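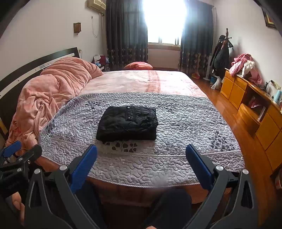

Study Visit to the Prindura Bedding Works and the Tollaso Guest Residence

Report of the Department of Lodging and Household Services

In July the Department took 2nd-year students to the Prindura bedding works and, in the afternoon, to the Tollaso guest residence, where much of the Prindura range is in daily use. The visit formed part of the course on the selection and care of household textiles. It was led by Tassanee Hemmin, senior lecturer, with Thanakorn Kaewsai of the practical training unit. This report is intended for students who were on placement that week, for teaching staff, and for the host organizations.

Arrival and Safety Briefing

The group left the college at 6:45 a.m. and reached the works shortly before nine. Visitors were received in the canteen by Sombat Thaweesak, production manager, who gave a short account of the site and its working hours. Long hair was to be tied back, and lanyards were to be left in the lockers. Two students in open shoes were lent closed ones from the visitors' cupboard. Students preparing for future visits are reminded that the dress requirements are printed on the back of the consent form.

The works employs 123 people on a single day shift. It began as a sewing shop for mattress covers and now makes quilted mats, fitted covers, bolster cases, and light blankets. Mr. Thaweesak explained that quilted mats account for the largest share of orders, particularly from guest houses and student residences, where a washable layer over the mattress is cheaper to replace than the mattress itself.

Fabric Store and Inspection

The tour began in the fabric store. Rolls are received at the north door, weighed, and held for a day before being opened. A length from each delivery is washed and measured again, and the result is written on a card that stays with the batch until it is cut. Cloth that shrinks more than the agreed amount is sent back or set aside for small items.

At the inspection table the cloth is drawn over a lit panel and faults are marked at the selvage with colored thread. The inspector on duty allowed several students to try the work. Most found slubs and oil marks without difficulty but missed a repeated fault in the print, where one color had moved slightly out of place. The inspector advised them to look at the spaces between the printed shapes. She also remarked that she changes places with a colleague every hour, as attention falls off sharply after that.

Quilting

The quilting hall is the largest room on the site. Top cloth, filling, and backing are fed together from three rolls and stitched in one pass. Mr. Thaweesak showed the group several stitch patterns, among them diamonds, parallel channels, and the continuous winding pattern known in the trade as vermicelli.

The choice of pattern has practical results that the students will meet in their working lives. Widely spaced stitching gives a softer mat, but the filling is held at fewer points and may gather in the wash. Close stitching holds the filling well and gives a flatter, firmer product. Winding patterns have the further advantage that a short broken length is less noticeable than a gap in a straight line, and can be repaired by hand without spoiling the appearance.

Ms. Hemmin asked how buyers without technical knowledge might judge a quilted article in a shop. The reply was that they should turn it over. The back shows loose thread ends, skipped stitches, and puckering that a printed face may conceal. They should then pull gently across the seam at one corner, where the layers are thickest and the machine most often loses its tension.

Edging and Finishing

From the quilting hall the group proceeded to the finishing room, where mats are trimmed and bound. Binding is still guided by hand. The supervisor demonstrated the turning of a corner, first at working speed and then slowly, and pointed out that new staff spend their first weeks on straight edges alone.

Decorative edgings were discussed at some length. They sell well, but they wear sooner than the body of the article, and a cord that shrinks at a different rate from the cloth will draw the edge into waves. The works now washes its cords before they are sewn on. Students were handed samples of washed and unwashed cord and could easily feel the difference.

Finished articles are checked once more, folded on a board, and packed. In the week before the visit the room had packed 3,016 pieces, a figure chalked on the wall beside the door. Mr. Kaewsai drew attention to the folding method, in which the corner bearing the care label is always left on the outside, so that the housekeeper can read it without opening the fold. The same method will be adopted in the college linen room.

Lunch and Discussion

Lunch was taken in the works canteen with members of the finishing team. The conversation turned to wages, training, and the difficulty of finding experienced machinists. Several students asked about placements. The works accepts applicants for a period of not less than six weeks, and inquiries should go through the college office. Students should not write to the works directly.

The Tollaso Guest Residence

The afternoon was spent at the Tollaso guest residence, a short drive away. The head housekeeper, Ketsara Tanasarn, met the group in the linen room and described how bedding is bought, marked, washed, and withdrawn.

Each article carries a stitched mark giving the month in which it entered service. The residence keeps three sets for every bed: one in use, one in the wash, and one resting on the shelf. Ms. Tanasarn considers the resting set essential. Where only two are kept, articles go straight from the dryer to the bed, and in her experience both the cloth and the elastic fail much earlier.

She had prepared a display of withdrawn items for the students to examine. It included fitted covers with exhausted elastic, a mat whose filling had broken into lumps, and several pillowcases yellowed by too much detergent. The students were asked to state the cause of each failure before the card was turned over. Results were mixed. The yellowed pillowcases were widely blamed on heat, and only a few members of the group considered poor rinsing.

The following points from her talk are recorded for use in class:

Wash quilted mats in a machine no more than two-thirds full, and shake them by two corners before drying.

Fasten snaps and close zippers on all articles before washing. Open fastenings catch on quilting threads.

Do not iron elastic edges. Smooth them by hand while still slightly damp.

Keep dark garments and dark bedding out of pale loads until they have been washed separately several times.

Store folded articles with the fold toward the front of the shelf, and take from the bottom of the pile.

The residence buys its detergent under the Evum label and its storage bags from Jaidee. Ms. Tanasarn stated that she had no strong preference among suppliers, provided that the product did not change without notice. A change in detergent two years ago had required the dosing cups to be replaced in every laundry room.

Laundering Guests' Clothing

A brief session dealt with clothing left by guests for washing. Garments are listed in the guest's presence, pockets are checked, and existing damage is noted on the slip. The slip is signed by both parties. Clean garments are returned folded and placed on the made bed, never on a chair or the floor. Coated and padded garments are dried at low heat or on a line, and the guest is told in advance if this will delay their return. Mr. Kaewsai observed that college practice does not at present require both signatures, and the form will be amended.

Questions From Students

Tyyne Toivonen, an exchange student in the second year, asked whether heavier mats were suited to a warm climate. Ms. Tanasarn replied that guests complain of heat far more often than of hardness, and that the residence had moved to a thinner mat for that reason. The thinner mat also dries in a single cycle. During the rainy season, when line drying is not possible, this saves a good deal of time.

A further question concerned the disposal of worn bedding. Sound parts are cut into cleaning cloths and padding for ironing boards, and the rest goes to a collector. The residence withdrew more than 300 articles last year, of which the fitted covers formed the greater part.

Observations of the Department

The visit met its main purpose. Students saw the same class of article being made and in use on one day, and the discussion at Tollaso was better for the morning spent at Prindura. The inspection table and the display of withdrawn items were the most useful parts of the program.

The time allowed for the finishing room was too short, and the second half of the group saw the corner binding only in passing. On the next visit the group will be divided before the quilting hall. The noise there also made it hard for those at the back to hear, and written notes should be handed out beforehand.

Written assignments based on the visit are due to Ms. Hemmin by Tuesday. Students should describe one article from purchase to withdrawal, with reference to at least one fault observed during the day. Borrowed cord samples must be returned to the practical training unit in their labeled envelopes.

The Department thanks Mr. Thaweesak, Ms. Tanasarn, and their staff for their time and for the care with which they answered the students' questions.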